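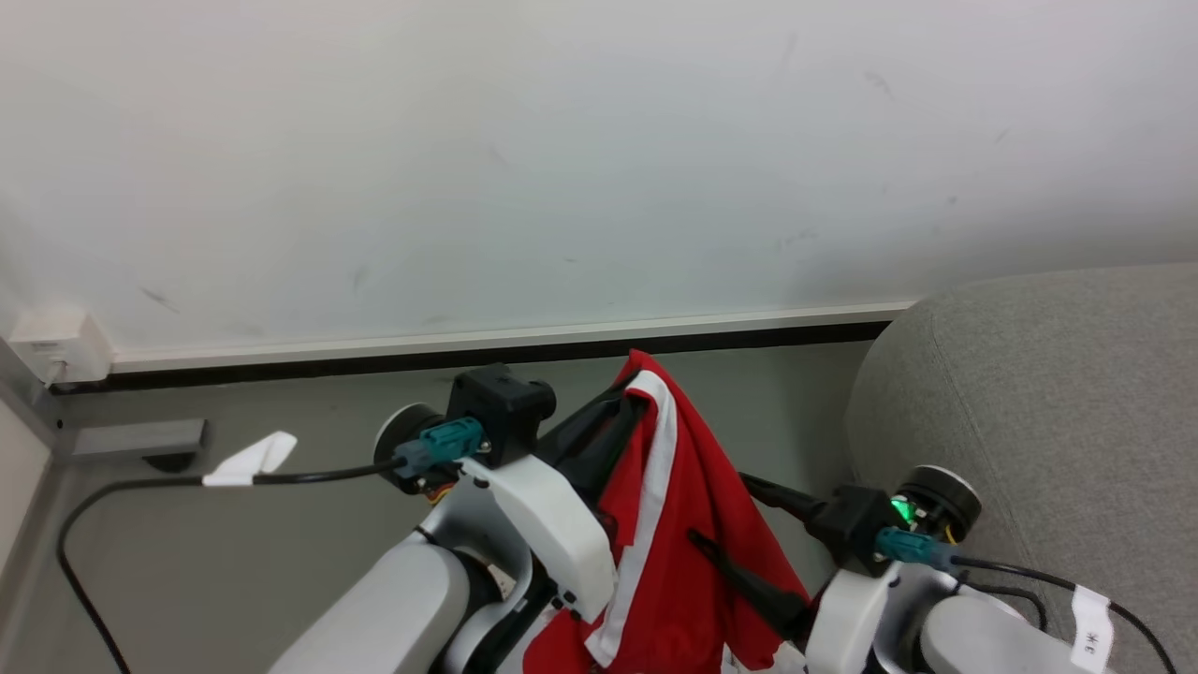

Žofie Krajčí

Chapter 7
Color in Household Textiles

Color is often the first thing a buyer notices in a cloth and the first thing an owner loses. A curtain fades along the side nearest the window. A towel leaves a pale stain on the shirt washed beside it. These changes have different causes, and the household that treats them alike will often make matters worse. This chapter deals with how dyes are held in a fiber, how they leave it, and what routine care can do to slow the loss.

The records used here come from the Pevdale Textile Survey, which followed 597 dyed articles in ordinary homes in Bakbridge and Taltstead. Each article was kept in normal use for 90 days. Families were asked to wash as they always had and to write down the water setting, the load, and the method of drying.

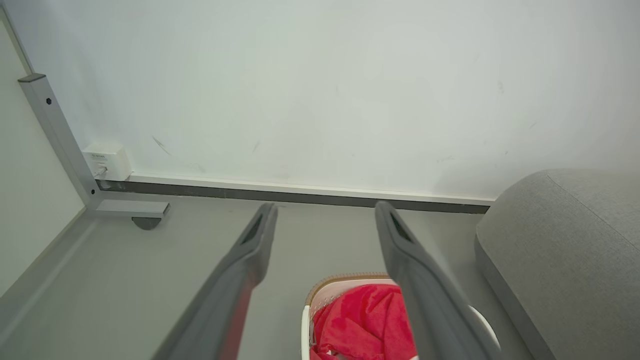 Dye that has not bonded with the fiber is called loose dye. It rests on or near the surface and moves easily into water, and from there into any pale cloth in the same load. Deep reds, navy blues, and black are the usual sources of complaint. For a strong shade such as the bright red-pink cloth in the white basket, the label should be read before the first wash, and the article should be washed alone until the rinse water runs clear. Salt and vinegar are widely recommended for setting dye at home – a practice discussed in Section 7.3 – but neither can be relied upon to fix a finished article.

Crocking is the transfer of color by rubbing. It may take place when the cloth is dry, though damp cloth is often more likely to mark. In the survey, 17 articles were withdrawn early for this reason, most of them cotton.

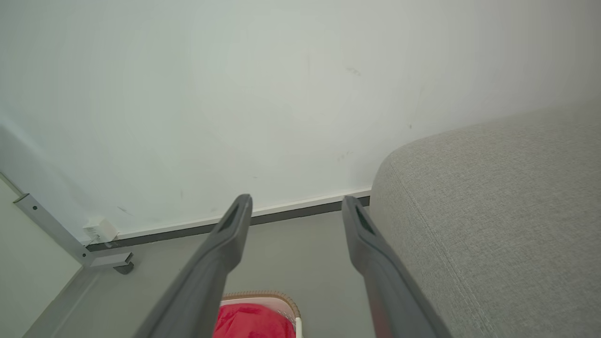 Fading by light follows a separate course. The energy in sunlight breaks down the dye itself, and no change in washing will restore it. Students should learn to compare an exposed area with a hidden one, such as the inside of a hem, before deciding which kind of loss has occurred. The Henao scale, introduced in Section 7.2, gives a simple means of recording that comparison.
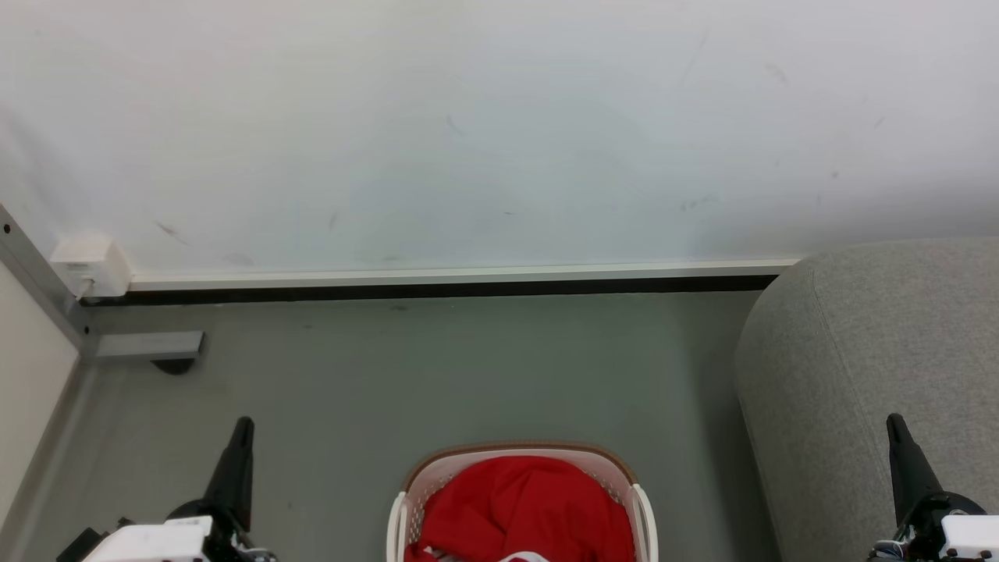

Terms to be learned in this chapter: loose dye, bleeding, crocking, lightfastness, mordant.

Comments

R. Dell, 9/1/20
Is the Henao scale printed in full anywhere? My copy skips from 7.1 to 7.3.

teachertam
Used this with my second-year group. They wanted more on wool.

Page Reader
Vinegar has always worked for me.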